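Skip to content
Search products
Search
Popular: tablecloths, round, quilted, clearance

Hitmont Quilted Table Cover – Round

The Hitmont is a washable quilted cover for round dining tables. It suits a table that gets used all day: breakfast, homework, card games, a quick cup of tea, and dinner at the end of it. Skovent designs the Hitmont range and sells it direct from this site and through a small number of homewares shops.

The cover has three layers. The top is a printed cotton blend, the middle is a thin polyester wadding, and the underside is a brushed backing that grips the table without sticking to it. The layers are stitched together in long lines so the wadding stays put in the wash. Total thickness is 7 mm under no load. It presses flatter where plates and elbows go.

Because the cover is padded, it takes the knock out of crockery being set down, and it's quieter than bare timber or glass. It is not a heat mat. Use a trivet under anything straight from the stove or oven.

Sizing

The Hitmont comes in one round size, 138 cm across. Measure your tabletop through the centre, edge to edge. If the table is smaller than the cover, the extra becomes the drop. If you have a bigger table you'll have a border of bare tabletop showing, and some customers like it that way for a pedestal table with a nice edge. It should not be cut down at home. The layers are bound at the rim, and a trimmed edge will fray and let the wadding out.

For extension tables, use the cover with the leaf out. We don't make an oval version of the Hitmont at this stage. The Rezende is the nearest thing we have in an oval, and it is a flat weave with no padding.

In the room

Pale covers show well in a bright living and dining area, particularly over a hard tiled floor where the room can feel a bit bare. The print is quiet enough to sit near a dark TV unit and a few pot plants without fighting either.
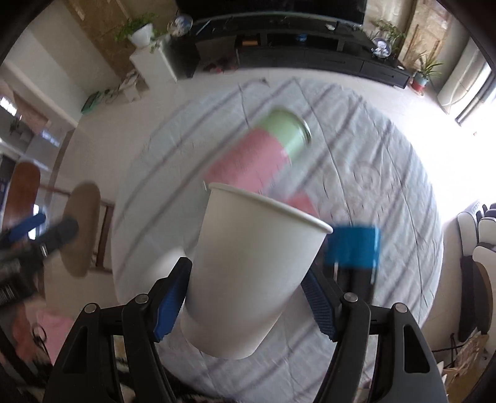
Melbourne
3 December 2024

Stock of the Hitmont is back in our warehouse after selling through in August. Orders placed during the gap have been filled first, and the listing is now open again for everyone. There has been no change to the fabric or the stitching. The care label has moved from the rim to the underside, where it doesn't show.

Colour

There is one colourway. It is a pale, cool shade that reads bluer in daylight and greyer or slightly green under warm globes, so please don't try to match it exactly to a paint chip from your screen. If colour matters to you, order a swatch before you order the cover. Swatches are cut from the same roll and come with a stitched line running through so you can see the thread as well as the cloth.

The floral part of the pattern is an outline only and is fainter than the stitching. From across the room you will mostly notice the lines.

Using it day to day

Lay the cover on a clean, dry table. New covers have fold lines from the packaging, and these drop out after a few days of use. You can speed it up with a cool iron on the underside. Don't iron the printed side.

Light things such as paper cups and empty tubs can tip over more easily on a padded surface than on a hard one, particularly near a stitched line. With young kids at the table, put drinks on a tray or use a cup with a wider base. Writing on a single sheet of paper is also easier with a board or a placemat underneath.

Spills should be blotted straight away with a dry cloth. The cover isn't waterproof. It will hold a small spill for a short time before it reaches the backing, and a full glass of water will go through. If your tabletop is unsealed timber, put a waterproof liner under the cover. The Birel liner is cut to the same diameter and sits flat beneath it.

Washing

Shake off crumbs outside before washing. Machine wash on a gentle cycle at 30 degrees with a mild liquid detergent. Wash it alone, as the wadding takes up water and gets heavy. Spin on low. Don't bleach, don't use fabric softener and don't dry-clean.

Dry it flat, or over two lines of the clothesline so the weight is shared. Keep it out of strong sun, which will fade the print over a summer or two. A tumble dryer will pucker the stitching, even on low.

Expect a small amount of shrinkage at the first wash – up to 20 mm across the full width. After that it holds its size.

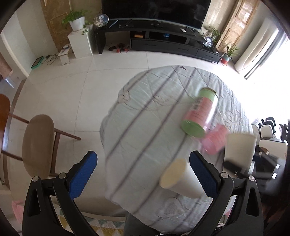

Can I leave the cover on the table all the time?

Most people do. Lift it once a week or so to wipe the tabletop and let any trapped moisture out, and turn it a quarter each time you put it back so that one spot doesn't get all the wear.

What it goes with

The Hitmont works with upholstered dining chairs and with plain wooden stools. Chairs with arms that slide under the tabletop can catch the rim if there is a drop, so check the clearance before you buy. The cover is heavier than an ordinary tablecloth and doesn't need clips or weights indoors. We don't recommend it for outdoor tables, even under a roof.

Matching placemats and runners were made in the first season and have been discontinued. We have no plans to bring them back.

Delivery and returns

Covers are sent rolled, in a recycled cardboard tube. Swatches go by ordinary letter post. You can return an unwashed cover within 30 days for a refund or exchange. Please try it on the table first, before you remove the care label or put it through the wash. Faults in stitching or binding are handled separately under our product guarantee, and for those we'll ask for a photo of the fault and your order number.

Commercial use, such as cafes and holiday rentals, is not covered by the guarantee. The fabric will cope with it, but frequent washing wears the binding sooner.

Sign up to the Skovent newsletter for restock notices and seasonal offers. You can unsubscribe at any time.

Contact us | © Skovent 2024 | Back to top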